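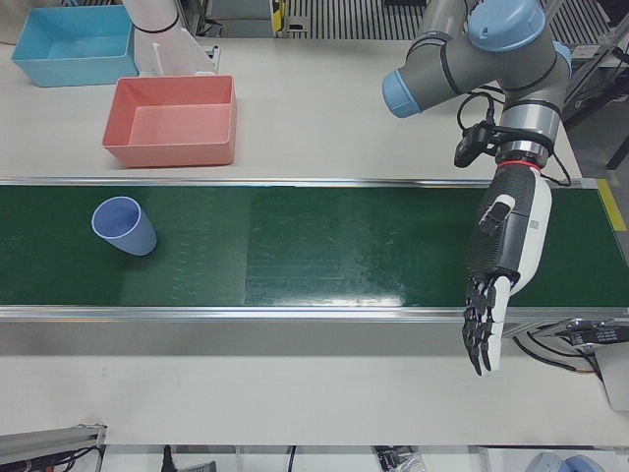

A long green conveyor belt on a white tabletop.

How to Start Cup Plants for a Sunny Windowsill

I love growing basil in cups. I've tried peat pots, egg cartons and those fancy trays with the clear lids, and I keep going back to a plain plastic cup with a hole in the bottom. It's the right depth, it's easy to lift out and look at, and you can fit a whole row of them on a sill that wouldn't hold two real pots! September is a great time to start a batch, right when the outdoor plants are getting tired and woody.

What you need

Cups (12 ounces or so is perfect)
Seed starting mix, not garden soil
Basil seed
A nail or a small drill bit
A tray to catch drips
Plastic wrap

Step 1. Make the holes

Put 2 holes in the bottom of each cup. I used to make one big one, and the mix kept washing out of it every time I watered. Small holes drain just as well. If the plastic is brittle, go slowly with the drill and set the cup upside down on a piece of scrap wood.

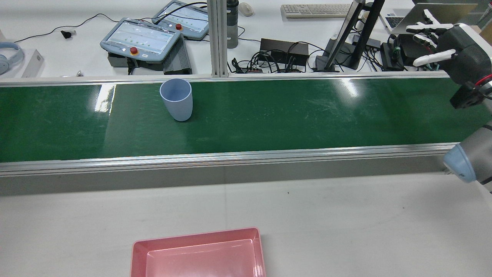 Step 2. Wet the mix first

Dump the dry mix in a bowl and stir in warm water until a squeezed handful holds together and only lets go of a drop or so. Dry mix in a cup is a pain (the water runs down the sides and the middle stays like dust). Fill to half an inch below the rim and tap the cup on the counter to settle it. Don't press it down.

Step 3. Sow

Drop four or five seeds on top and cover them with just a pinch of mix. Basil seeds get a funny gray jelly coat when they're wet, which made me think my first batch had gone moldy. It's normal! Lay plastic wrap loosely over the cups and put them somewhere warm. The top of the fridge works in my kitchen. A packet of Drirketti, the small-leaf kind I grow most, came up in five days last time, and the big crinkly Wedar took eight.

Step 4. Light

Take the plastic off as soon as you see green and move the cups to your brightest window. South is best. Turn them every morning when you make coffee or they'll lean hard toward the glass. If the stems get long and floppy, they need more light, and a cheap clip-on grow lamp a few inches above them will fix the next leaves that come in.

Step 5. Thin and water

When the seedlings have their second set of leaves, snip all but the best two with scissors. Eat the ones you cut, they're delicious on eggs. Water from below by setting the cups in an inch of water for ten minutes, then let them drain.

Step 6. Pinch

At six inches tall, cut the main stem just above a pair of leaves. I know, it feels terrible. Two new stems will grow from that spot, and you can do the same to those later on. My best cup plant kept us in pesto until January.

Related
Mint in a jar, the easy way
Starkcombe scallions: regrowing from the root end
Fungus gnats and what gets rid of them

Comments

lemonbalm433
Trying this tonight! Does it work for cilantro too?

porchgrower
Cilantro hates being moved, so I'd sow it in the cup you plan to keep it in. Works fine for me on an east window.

tess_k
The jelly seeds! I threw out a whole tray last year thinking they were ruined.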